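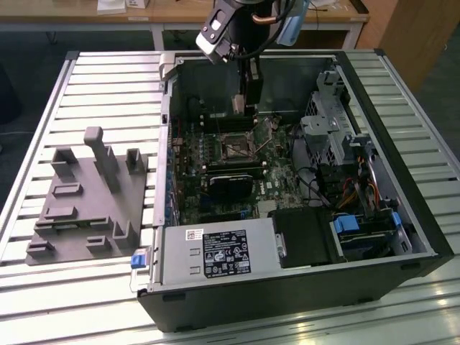

Ciltura cell, arm over the open tower, fixture plate on the left of the table

Fault 414 on Z approach, Ciltura teardown cell

slatbed
Posted 10/08/2025
Cell is one arm over a slatted aluminium table, PC laid on its side with the panel off, printed fixture plate next to it. Job is memory modules and small cards out of desktop towers. Controller is a Peveck, gripper is the Plerkness long-finger type.

For the past fortnight I get fault 414 (contact before expected Z) on the approach to the memory slots. It clears on reset and runs again, then trips somewhere inside the next 50 cycles. Tool centre point was taught on the tall peg on the fixture plate. Re-teaching it gives a clean run for a shift and then the error is back, always in the same direction: the tip is lower than the controller thinks.

Checked so far: payload settings, wrist module seating, cable drag at full reach. All fine. What have I missed?

kerf_and_shim
What is the plate printed in, and how is it held down? If it's clamped to the slats at one end only, the peg leans as the plate creeps and you are teaching against a moving reference. I would bin the peg and teach off a ground steel pin bolted straight to the extrusion.

slatbed
PETG, clamped both ends. I put a dial gauge on the top of the peg before and after a shift and got no movement I could read.

kerf_and_shim
One shift isn't long enough to rule it out. Leave the gauge on for a week.

ohmbudsman
I don't think it is the plate. Creep would not come back after a reset and then hold for a shift. Look at the fingers. Can you jog down to touch on a scrap board, fingers closed, and post the wrist camera view?

slatbed
Done. Speed at minimum, no power to the board.

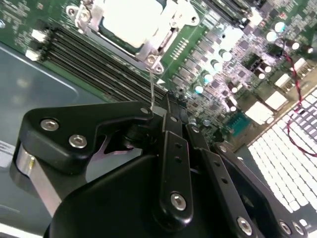

ohmbudsman
Finger play on these long links is nearly always at the pivots. The tip sits a long way from the palm, so a small amount of slack at the bottom shows up magnified at the point. You are touching the board just below the socket there, so hold that position and push each link sideways by hand with the drives off. Then put a key on the silver hex screws, the large one near the lower end of the centre link first and the pair on the wide left plate after it. I'd bet on the centre one.

Witness-mark the heads with paint pen before you touch them. Otherwise you'll never know which one was backing out.

slatbed
Centre screw took a good part of a turn. Left plate was tight. Small ones by the right-hand corner tight as well. Refitted the centre one with medium threadlocker, marked, TCP re-taught on the peg.

pallet_nine
Go easy with threadlocker on a pivot. If it wicks into the bearing face the finger gets stiff and the force reading is rubbish. We had that in September and had to strip both fingers. Tiny drop on the last threads only, and wipe the shank.

ohmbudsman
Disagree that it's a risk at medium grade, provided you wipe it. The alternative is a torque check at every service, which people skip.

pallet_nine
We don't skip it. Every 1,000 cycles, logged, takes two minutes.

kerf_and_shim
I would still like to see the peg gauged for a week. A loose screw explains the drift, it doesn't prove the plate is good. PETG under a clamp in a warm room will move.

slatbed
Fair. Gauge is back on. No 414 since the screw went in, but the count is still low, so I'm leaving the approach speed reduced. Does anyone have the pivot torque figure for the Plerkness long fingers? The manual gives the palm screws and leaves the links blank.

pallet_nine
Ask their support, quoting the serial on the palm. The value changed between revisions and I don't want to give you ours.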